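Speaker notes: planning a charity tasting evening
Athina Fragkou, events lead, Pappas
Session length 16 minutes, questions after

Introduce yourself. Mention the Jurnville evening early, as most of the talk comes from it.

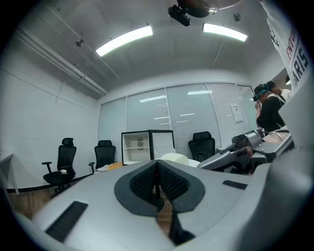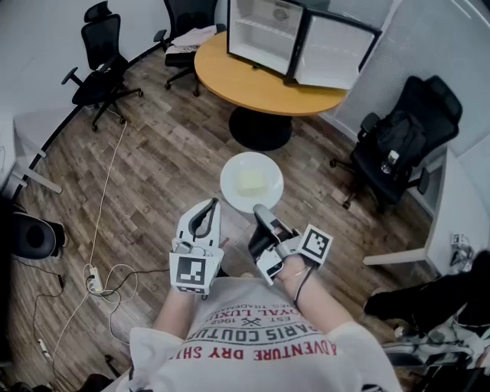
Jurnville, 2021-07-23

1. What the evening was
A ticketed wine and cheese tasting at the Pappas shop in January, raising money for the Punska children's ward fund. Flirnitz supplied the wine at cost. We sold 59 tickets and had room for 60. After costs we handed over $1,634.

Pause here. People usually write the figure down.

2. Picking the partner
Go to the charity before you go to the supplier. We did it the other way around and had to change the date once. Ask the charity three things: can we use your name, who approves the poster, and will someone come and speak. Punska took nine days to approve the poster. Allow two weeks.

3. Tickets
One price, paid in advance. It covered four pours, the cheese and a small gift bag. We tried a cheaper ticket without the tasting and sold two, so I would drop it.
Say on the ticket that it is for adults 21 and over, and check ID at the door even when you know the person.

4. The license
Check with the town first – every town does it differently. Ours wanted the form a month ahead and a floor plan. Don't go into the details unless asked. There is a copy of the form in the handout.

5. Running order
Doors at 5:30. First pour at 6. The charity speaker goes on between the second and third pours, for five minutes at most. We put her last on the first draft of the schedule and moved her, as some guests leave after the final pour.
Shopping stays open the whole time. About half of the sales came before the first pour, so have the register staffed from the start.

6. What went wrong
Not enough water on the tables. Gift bags were packed that afternoon and we ran short of tissue paper. The raffle took too long – one drum, one person reading names, and prizes still at the back of the store.
Skip the raffle story if time is short.

7. After
Thank-you emails the next morning, with the total in the first line. Send the supplier a separate note. Flirnitz has asked to do it again next January.

Handout is by the door: budget sheet, license form, running order. Take questions.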